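Kellell Tabletop Wiping and Folding Set

README for release 2

Kellell is a set of short recordings of table work done by hand with a gripper tool. A person holds the tool, carries out one small task with it, and the tool's own camera records the whole attempt. The recordings are meant for training policies that learn from examples, mainly policies that take wrist images and output gripper motion and jaw width.

The set was recorded by the Mirulport group in November and packaged by the same people. This file covers what is in the set, how it was recorded, how the files are laid out, and what we know to be wrong with it.

Contents

Release 2 holds 2,621 recorded episodes. Of these, 2,476 passed review and are listed in the train and validation splits. The others are included in the folder called held_back, each with a one-line reason. Please do not mix them into training unless you have read the reasons.

There are two task families:

wipe: pick up a cloth, move it over a marked or unmarked part of the table, put it down.
fold: take one edge of a cloth, bring it over to the other edge, let go.

Every episode belongs to one family only. If an operator folded a cloth on the way to wiping with it, the episode is filed under wipe and carries the flag mixed.

Recording setup

The tool is a two-finger hand-held gripper with padded inner faces. The camera is fixed to the tool and looks forward between the fingers, so both fingertips stay in view in a normal episode. There is no outside camera. Tool pose is estimated from the images and the motion sensor after recording. Jaw width is read from the images as well.

Tables were ordinary tables in ordinary rooms. We did not put down mats or printed markers. Cloths were terry towels, microfiber cloths and thin cotton dish towels in several colors. Lighting was whatever the room had. 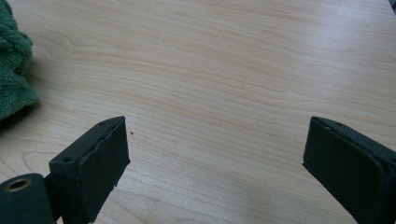 Wrist view with the jaws open, nothing held. The green cloth is at upper left.

Operators were asked to begin with open jaws and to keep the tool still for a moment before moving. The start of each episode is taken from the first clear motion after that pause, and the pause itself is kept in the file. If you want shorter episodes, trim to the index in motion_start.

The cloth does not have to be fully in view at the beginning. In many episodes it sits at the side of the image or is only partly visible, and the operator has to swing the tool toward it. We left this in on purpose. A policy trained only on centered cloths did poorly in our own tests when the cloth was placed off to one side.

File layout

Each episode is a folder with the following:

video.mp4, the wrist video
pose.csv, tool position and rotation, one row per video frame
width.csv, jaw width in millimeters, one row per video frame
meta.json, task family, room code, cloth code, flags, motion_start

Room codes and cloth codes are explained in codes.csv at the top level. Operator identity is not stored. The split files are plain text with one episode name per line.

Poses are given relative to the first frame of the episode. There is no shared origin between episodes, even for episodes recorded on the same table, so do not try to line them up by position.

Review

Each episode was watched once at normal speed by a reviewer who had not recorded it. The reviewer checked that the task was finished, that both fingertips stayed in view, and that the pose track did not jump. Episodes with a jump were run through the Vieira tracker a second time with slower settings. If the jump was still there, the episode went to held_back.

Small mistakes were not grounds for removal. A missed grasp followed by a good one is kept and flagged retry. Slipped cloths are kept if the operator recovered. Crumbs, marks on the table and objects at the edge of view were ignored by reviewers.

Known problems

Jaw width is less reliable when a thick towel covers the fingertips. The reading may hold its last good value for several frames. These rows have a 0 in the valid column of width.csv.

Plain tabletops with few features give the tracker little to work with when the camera is close to the surface. Wood grain helps. White tables were the worst, and most of the held back episodes come from them.

Glare near windows washes out part of the image in some rooms. Exposure was left on automatic, so brightness can also shift in the middle of an episode.

The fold family has fewer thin cotton towels than we wanted. Results on that kind of cloth should be read with care.

Loading

The loader in the Zelix folder reads the layout above and returns images, poses and widths as arrays. It needs the path to the top folder and the name of a split. It does not resize images. Rows with valid set to 0 are returned unchanged, together with the mask, and what to do with them is up to you.

If you write your own loader, read frame counts from the csv files. The frame count in the video header is off by one in a few episodes.

Splits

Validation uses rooms that do not appear in train. Cloth types do appear in both. If you need a split by cloth, build it from cloth codes and say so when you report numbers, as results will not compare with ours.

Changes since release 1

Pose files were recomputed for all episodes.
The retry and mixed flags were added.
The held_back folder was added. Release 1 left these episodes out.
Two cloth codes that meant the same towel were merged.

Use

The set may be used for research and teaching. Redistribution is allowed if this file stays with the data. Report broken episodes through the issue page with the episode name and the frame number where the trouble begins.

Last edited December 19, 2023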